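Notebook - laundry bench
2019-10-17, I. Marino

Continuing the folding work. Question from the February review is still open: can a two-arm setup get through a mixed basket of household cloth without a person touching it. Current answer is no, with the exceptions noted further down.

Setup unchanged from last entry except for the grip force limit, which I put back to the old value after the Sevska jaws kept dragging the cloth sideways. Planner is Durkudus, same build as before. Clutter left on the table on purpose. Cieślak wants the segmentation to cope with things that are not laundry, and clearing the bench before every run would make the numbers look better than they are.

Task for this block: red garment, start flat, long axis toward the robot. Fold lengthwise, then across, then move to the stack position. Time limit 600 s per attempt. Teal-green garment stays on the left as the next item and is not to be touched. 30 attempts planned.

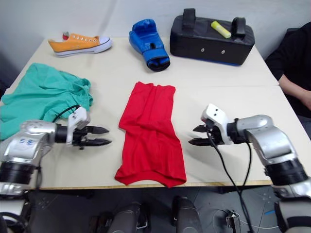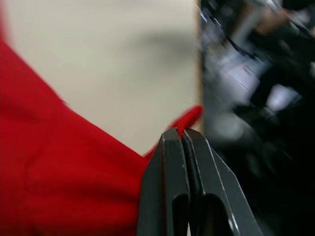
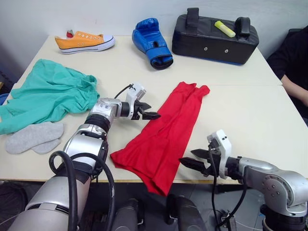 Red garment task, two head views with the wrist view between them.

Where the time goes: mostly in the first grasp. Thin cloth lying flat gives the fingers nothing to close on. The approach that works most often is to come down with the tips almost touching the table, open a little, push inward until a ridge forms, then close. It is slow and it depends on the height estimate. A few mm too high and the jaws shut on air. Too low and the force limit trips and the arm backs off, and the whole approach starts over.

Second problem is knowing what has been grabbed. Wrist camera sees red and the planner reports a hold, but one layer and two layers look much the same from there. If only the top layer comes up, the fold goes ahead and leaves the bottom layer behind. A person feels this immediately between finger and thumb. We have motor current, and the difference between one layer and two is down in the noise. Prillus has a fingertip pad that might help. Asked for a quote, no reply yet.

Third, the near end. When cloth hangs over the front of the table, the near edge is outside the area the planner treats as reachable surface. It then picks a false corner somewhere along the table edge and folds from that. Two options:
- shift the garment back before the first fold (extra grasp, see above)
- allow grasps on hanging cloth (needs a collision check against our own base, not written)
Leaning toward the first. Costs time but no new code.

Score so far on the lengthwise fold alone is 62 percent, counting any result where the long edges end up within tolerance. That looks better than it should. Several of those passes had a twist in the middle that the edge check does not see. I would not put them in a drawer. Need a second check for area after folding, or just look at each one and mark it by hand until there is something better.

On the larger question: the second fold is in better shape than I expected. Once there is a thick edge to hold, both arms take it and the motion is repeatable. Stacking is fine too. So the machine is acceptable at the part of the chore that takes a person no effort, and poor at picking up a layer of flat cloth. Same thing we saw with the towels. For shop use (rags, aprons, all one size) I think it could be made to work with a fixture that presents the edge. For a home, with everything different and dropped anyhow, no.

Clutter: one false detection, in the back row, rejected by the reach filter before any motion. Leaving the filter as is. Cieślak should look at the log anyway.

To do
- area check after fold
- table height calibration, redo both arms, the left reads high
- rerun first grasp only, 500 s limit, no folding
- try the teal-green piece from a crumpled start, expect this to go badly
- socks later - pairing is a separate problem and I don't want it mixed in with these results
- chase Prillus about the pads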